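The Soup File
23 Apr 2020

The computer came with the house, sort of. My aunt left me the house in Uvdale, and the computer was in the pantry, under a shelf of jam, with a tea towel over it like a parrot cage. I took the towel off and plugged the thing in and it made a noise I can only describe as a cow going down some stairs. Then nothing!

My mother wanted to know one thing. She called before I had even found the light switch in the hall. "Is the soup in there?"

The soup is a big deal in our family. My aunt made it every February, one pot, and you came to her for it or you didn't get any. It was brown and it had barley in it and something sour, and none of us ever worked out what the sour thing was. My mother says sorrel. My brother says pickle juice, which got him sent out of the room once when he was thirty-four. My aunt would only say that it was all written down, and when we asked where, she pointed at the pantry with her spoon.

So I put the computer in a laundry bag and took the 176 bus to Nikdale with it on my lap.

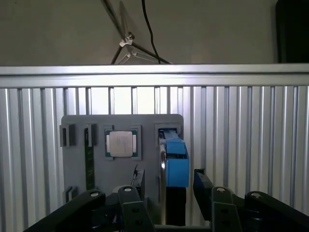 Nikdale

If you've never been, Nikdale is one long street with a hill at the wrong end. The repair place is called Daltico and it's up the hill. I had to stop twice. The second time was outside the Orellana, where my aunt used to take me for pancakes when I was small, and I thought, well, I'm here, so the computer and I had pancakes. I gave it the window seat. The waitress asked if my friend wanted anything and I said it was off its food.

(I was a bit giddy that month. You get like that when you're clearing out a house. You laugh at a drawer full of corks and then you have to go sit in the car.)

The man at Daltico had a beard with a pencil in it. He listened to the cow noise with his head on one side, very politely, like a doctor, and said the machine was done for but what was on it might be fine.

"What's on it?" he said.

"Soup," I said.

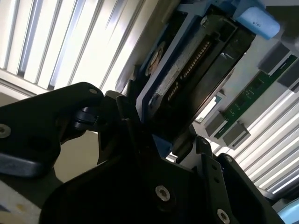
He wrote that down. I swear he did, in the little box on the form where it says contents. It would be 20 dollars if he got anything off it and free if he didn't, and I could come back tomorrow, or I could wait. I waited. I'd come all that way, and there was a chair and a heater and a magazine about boats.

I got to thinking about my aunt typing. I'd never seen her do it. She did everything else in front of people — sang, argued, cut her own bangs at the kitchen table — so it was strange to picture her in the pantry with the door shut, hunting for the letters. She must have had her knees up against the potatoes. What else did she write in there? Letters? A book? Maybe she had a whole murder mystery going, with all of us in it under different names, and my brother dead by page two.

By the time I had finished the boats I was pretty sure about the murder mystery. I had even picked the weapon. 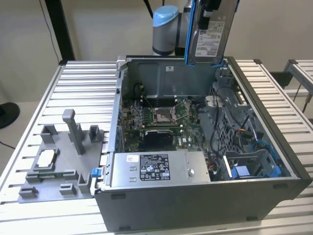
"Got it," said the man from the back.

One folder. It was called KITCHEN, in capitals, and inside were 17 files, and every one of them was named SOUP with a year after it. I made him open the newest right there at the counter. I know it's bad manners to read over a person's shoulder but it was my soup.

It wasn't a recipe. It was a list of who came. Our names, what coat each of us had on, who had seconds, who was fighting with whom and who had made up by the time the bowls were washed. My mother, green coat, two bowls, not speaking to me until the bread. Me, no coat, silly child, sent home with my scarf. I remembered that scarf! I had it on, as a matter of fact. At the bottom she'd put "a bit thin this year, more of the usual."

More of the usual what? We opened them all, the man and I, one after another. More of the usual. Less of the usual. Forgot the usual, they didn't notice. The oldest one said the usual was getting hard to find and she might have to ask in Nikdale.
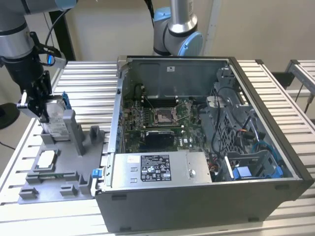
An open computer tower on its side, and a hard drive held over the tray.

I paid my money and he gave me everything on a little stick, and he printed out the oldest one for nothing because he said he'd gotten interested. Then I went down the hill, which is a lot faster than up, and I was going right past the Orellana when I stopped.

The waitress was wiping the window table. I asked her if she'd known my aunt, and I told her about the coat and the spoon and the bangs.

"Oh, her," she said. "February. Hang on."

She went into the kitchen and came out with a jar, no label, something dark in it up to the neck. I asked her what it was.

"The usual," she said, and wanted to know if I'd brought the old jar back.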